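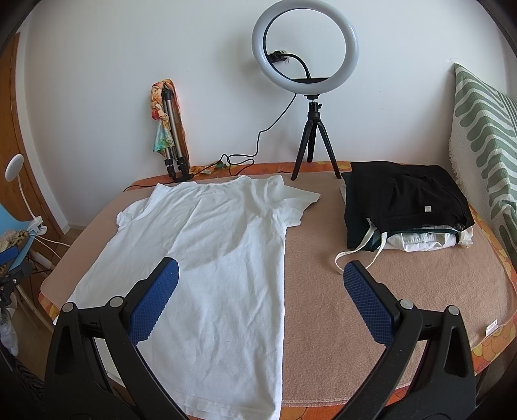

Raíssa Camargo wrote to me after the first version of this guide to say her T-shirts kept coming out lopsided, and could I please slow down at the sleeves. Fair enough! So I've rewritten the whole section, one T-shirt at a time.

4. Folding a T-shirt for the Kundstead drawer

Before you start: put a fleece blanket over your table. I like fleece for this (cotton doesn't slide around on it the way it does on a bare tabletop), and mine goes right on top of the tablecloth.

1. Lay the shirt out flat with the neckline away from you. If the hem hangs past the near edge of the table, pull the shirt up until it all lies flat.

2. Open out both sleeves. A bunched sleeve is what threw Raíssa off - it makes one side thicker and the fold drifts.

3. Smooth the long creases with your palms, from the middle outward.

4. Fold each side in, sleeve and all, until the strip is 16 cm wide.

5. Bring the hem up to the neckline, then fold in half once more.

Note: finished clothes go at the back of the table. Tuck any straps into the pile, or they'll catch on the next shirt.

Caution: don't iron on the fleece. I tried it on a Wednesday night and I'm down one blanket.

Sweaters are in section 5.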